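Boxes inside boxes: do you keep the outer carton or toss it?
Posted in Packing, Shipping & Storage

tallgrass_liv
Member, 200 posts

Okay, I need opinions because my sister and I have been going back and forth on this since January and neither of us is budging.

I sell small stuff online (mostly odds and ends, some snacks, whatever I can get a decent price on) and everything gets unpacked and sorted on the same table we eat dinner at. A lot of what comes in is a box with another package inside it. The box is printed and nice looking, the inside package is plain and has a barcode label stuck on it. My sister says keep every single box, flat or standing, forever. I say the thing people are buying is the thing inside and the box is just taking up my apartment. 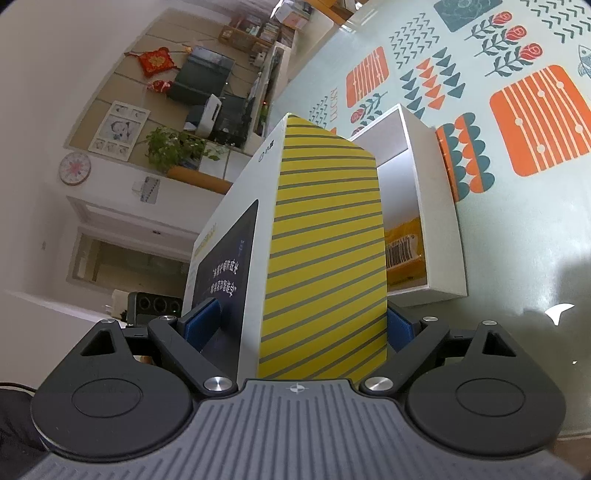

My sorting goes like this. Box comes out of the shipping carton, stands on the table, gets a look at the corners. If the corners are crushed it goes left. If they're good it goes right. Then I open one from each batch and check the inside, and the rest I leave alone. It works fine until the table fills up, and then somebody wants to eat.

So what do you all do? Keep the outer box or not? And if you keep it, WHERE?

- Liv Magnusson (yes I sign my posts, I'm old)

craddock_fan
Senior Member, 1658 posts

Keep it. Always keep it. I had a buyer send back a perfectly good item over a missing box. The thing inside was sealed, label on, not a mark on it. Didn't matter to her. She'd bought it for a present and she wanted the box.

I store mine on edge in those Craddock shelf bins, like records. Takes up way less room than stacking.

pepperjack77
Member

Gonna disagree with craddock_fan here. Depends completely on what it is. If it's a gift thing or a collectible, fine, keep the box. If it's something people are going to rip open and use, I leave the box out and say so in the listing in plain words: "ships without outer box." My postage went down and I've had one complaint, and that guy complained about the tape too.

Also Liv, please tell me there's something on that table under the boxes. Printed cartons pick up scuffs like crazy from a bare tabletop.

tallgrass_liv

There is! It's one of those busy patterned ones with roses and triangles all over it and LUCKY written on it. My sister picked it. I complained for a week and now I kind of love it, and it wipes clean, so she wins that one (she does not win the box one).

The one complaint thing is interesting. I never thought of putting it in the listing title, I always stuck it way down at the bottom where people don't read.

mossy_oak_mel
Junior Member

Can I ask a dumb question, if you take the inside package out of the box, how do you know later which is which? I did this with a whole carton of tea once and ended up with a pile of little packets and a pile of empty boxes and no clue.

pepperjack77
Member

Not dumb. Scan it or write it down BEFORE the box goes in the recycling. I use Rusavus on my phone, it's clunky but it does the job.

tallgrass_liv

What pepperjack said, except I don't use an app, I use a spiral notebook. If the inside package has its own barcode label I copy the number, and I write next to it what the box said. One line per item.
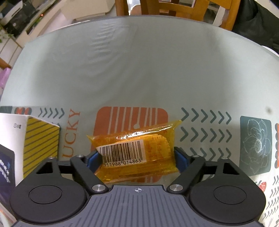

The part that gets me is the crinkly wrappers. Labels on a flat box read first try. Labels on anything wrinkly, I end up smoothing it out with my thumb and trying three times, or I give up and read the digits out loud to my sister while she writes. She swaps her sixes and zeros so I check her lines after. We got through 100 pieces one evening like that and were barely speaking by the end of it, ha.

craddock_fan
Senior Member, 1658 posts

See, if you'd kept the boxes you could've scanned the boxes.

tallgrass_liv

Not all of them have a barcode where I can find it! And when I do find one it isn't always the same number as the inside label. I got burned by that last year, sent two people the wrong thing.

craddock_fan
Senior Member, 1658 posts

OK, that's fair. Hadn't run into that. I still say keep them.

girnetti_gal
Member

Middle ground from me. I keep the boxes for the first 200 of anything and watch what the buyers say. If no one mentions the box, out they go. I flatten them, put a Celex strap around the bundle and slide it under the bed. You'd be surprised how many fit under a bed.

Stuff in soft wrappers I'd never ship without SOME kind of box though. Seams split. Doesn't have to be the original, any small carton works.

mossy_oak_mel
Junior Member

Under the bed!! Why did I not think of that. I've been using my bathtub.

pepperjack77
Member

Mel. No. Steam.

tallgrass_liv

Mel, get those out of the tub tonight, please.

I like the under the bed idea and my sister is already measuring, so I guess we're trying it. Good boxes get flattened and saved, crushed ones go out, and soft packages go in a plain carton if they lost theirs. I'll come back and post once we've done another couple of batches. Still taking opinions on straps vs. rubber bands, my rubber bands keep leaving dents in the edges.

girnetti_gal
Member

Straps. Or wide painter's tape, sticky side out, if you're cheap like me.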